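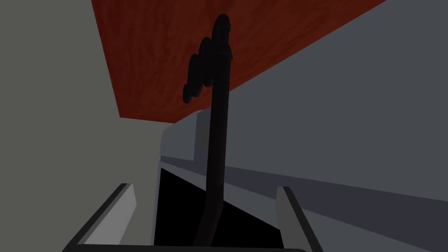 I have spent most of October making the same simulated robot do the same simulated chore, and I'm still weirdly happy about it. My coffee is cold, my left wrist clicks, and the folder called "keepers" finally has a number in it that I'm not embarrassed to say out loud.

If you missed the earlier posts, I'm teaching a policy to do kitchen stuff by showing it how. No hand-written motions, no clever planner, just me driving the arm through the task again and again and saving everything the wrist camera sees along with everything my hands told the arm to do. The simulator is Grulness, the little recording tool I bolted on top is called Kartha (named after nothing, I liked the sound), and the whole project still lives in a repo called Dravar that I keep meaning to clean up. You know how that goes!

The plan at the start was 30 demos per task. That was adorable. With 30 the policy learned to travel confidently to roughly the right area and then hover there, like me in the hardware store. So I kept going, and as of last night there are 908 saved episodes across 12 tasks. Not all of them are good, and sorting the good from the bad has eaten way more evenings than the driving did.

So let me talk about what makes a bad one, which is the thing people ask me about in the comments.

The obvious kind is the failed kind. I drop the thing, I bump the wall, I get the arm folded up into some awful pretzel and have to reset. Those are easy, I hit the discard key and move on. (I moved the discard key after week one. It used to sit right beside the save key. Don't do that.)

The sneaky kind is where the task gets done but I did it like a weirdo. I drift left for no reason, I stop for two seconds to scratch my nose, I open and close the gripper because I'm thinking. A person watching would shrug. The policy will copy all of it, faithfully, forever. My early checkpoints had a charming little pause halfway through every approach and I could not figure out where it came from until I played back my own recordings and there it was – me, hesitating, over and over.

Pauses get trimmed automatically now. Kartha looks for stretches where the commanded motion is basically zero and the gripper isn't changing, and cuts them down. I was too aggressive with that at first and it clipped the moment right before the fingers close, which is a moment you really want to keep. Setting a guard window on both sides of any gripper command fixed it.

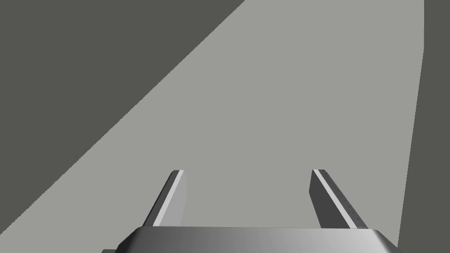
Variety is the other big headache. When you're tired, you fall into a groove. You start from the same pose, come in from the same side, at the same speed, and your demos turn into one demo with a big file size. I shuffle the start pose for every episode now, and I let the scene loader pick the textures and the layout, so I can't get too comfy. Some starts are pretty annoying. I'll begin with the wrist pointed at plain gray with nothing useful in view, and have to go searching before I can do any work at all. I used to throw those out! Now I think they're some of the most valuable ones I have, since the policy ends up looking at blank surfaces all the time once it makes a small mistake, and it needs to have seen somebody get out of that.

Same with close-ups. Once the open fingers are right down around something tall, it can take over the middle of the wrist view, and a lot of the context goes with it. I drive slower there than anywhere else. I also started recording recoveries on purpose, where I line up a bit off, back away and come in again. It feels silly to practice mistakes, but the runs trained with those in the mix behave so much better near contact that I'm never going back.

A few people wanted to know about the rendering, because yeah, it's plain. Flat lighting, solid colors, a wood texture here and there. I went back and forth on it for ages. Fancier lighting slowed my machine down so much that the arm lagged behind my hands, and laggy driving makes terrible demos. So I record with the cheap look and if I want prettier frames later I can replay the saved states through a better renderer. Save your states, friends. Not only the pictures! I lost a whole batch in the spring by keeping just the frames and the commands.

Routine, for anyone trying this at home: I go for 55 minutes, then I have to get up. Past that my driving gets mushy and I can see it in the playback the next morning. I review with the sound of something dumb on in the background and a sticky note with my rules on it. Did it finish, was it smooth, would I want it copied. Anything that makes me squint goes into a "maybe" folder, and the maybe folder is where I should be spending tonight.

Next up is Erkska, my name for the second training setup, which takes a short history of frames instead of only the latest one. I'm hoping it helps with the searching behavior, where a single view of gray doesn't tell you much. The first run is queued behind a conversion script that crashed at two in the morning on a file with a space in its name. I've renamed the file and started it again.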